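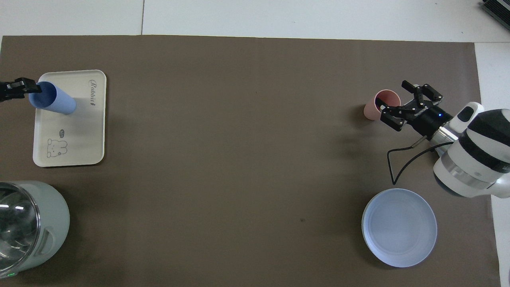

A gripper closes on the rim of a light blue cup during tabletop work with two arms.

Most of the rules written for robots that share space with people were written with factories in mind. They cover fences, stop buttons, pinch points and how hard an arm may press before it must quit. They have little to say about kitchenware, and kitchenware is where much of the new work is going.

Jillo, a small firm that builds handling software for two-armed machines, spent most of February writing its own house rules for tabletop work. The document is called the Kurna code, after the project it was written for, and runs to four pages. It took effect on Mar 20, 2019, and applies to every bench the firm operates, including the two at its Pleltstead site.

The code opens with the table. A bench must have a mat in a color that contrasts with the tabletop, and operators may not swap it partway through a series. Power strips, tools and spare parts stay off the mat. Cables that belong to the arms may cross it, but an operator has to move both wrists through their full range before the first run and watch where the slack goes. If a loop catches on anything, it gets clipped up and the check starts over.

Then come the objects. Cups and plates have to be checked for chips at the start of each shift. Glass is allowed, but only if the arm holding it stays low. Anything with a heating element is treated as live whenever its light is on, and no arm may carry it in that state. Liquids are banned on benches that have not passed a separate review.

Speed was the part that took longest to settle. The first draft had a single limit for both arms at all times. Engineers complained that it made simple moves drag on for more than 60 seconds, and that people watching got bored and looked away, which was its own hazard. The final version has three limits: one for an empty gripper, a lower one for a loaded gripper, and the lowest for any time both arms are inside the same half of the mat.
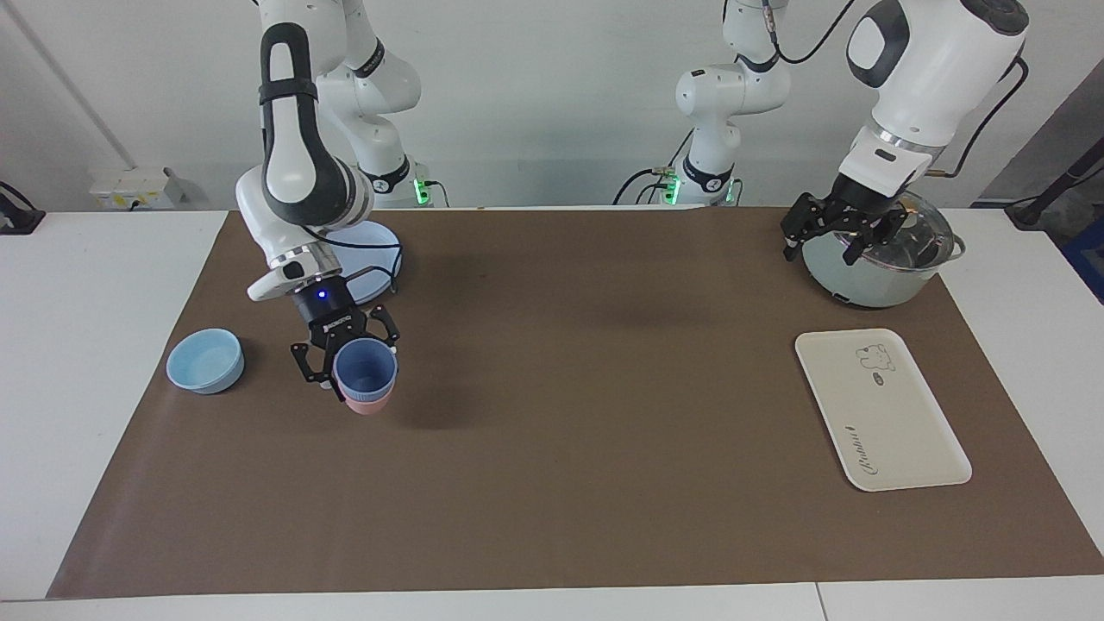 Two arms working at once get a section to themselves. The firm's view is that most trouble on a shared table starts when each arm is doing something sensible on its own. The code says one arm may finish a lift while the other is holding a load, provided there is clear mat between them and neither has to cross over the other to set its load down. A pink cup with a blue one nested in it, held on one side of the table while the other gripper has a glass lid by its handle over the pot, is allowed under that wording. Bringing the cups across to the pot with the lid still up is not. The lid goes down first, and the gripper lets go before the other arm starts to travel.

Stacked items count as one load, but the limit is set by the piece most likely to slip. Siregar, a testing house that reviewed an early draft, wanted stacks banned outright. Jillo kept them in -- clearing a table without stacking takes too long to be useful to anyone -- and agreed to a height cap above the mat instead.

People are covered on the last page. One person runs the bench and keeps a hand near the stop button. A second person may stand nearby but may not reach over the mat until both arms have been paused. Dropped items stay where they fall until then, broken or not.

Siregar is due to look at the code again after the first series is finished. The section on liquids is still marked as a draft.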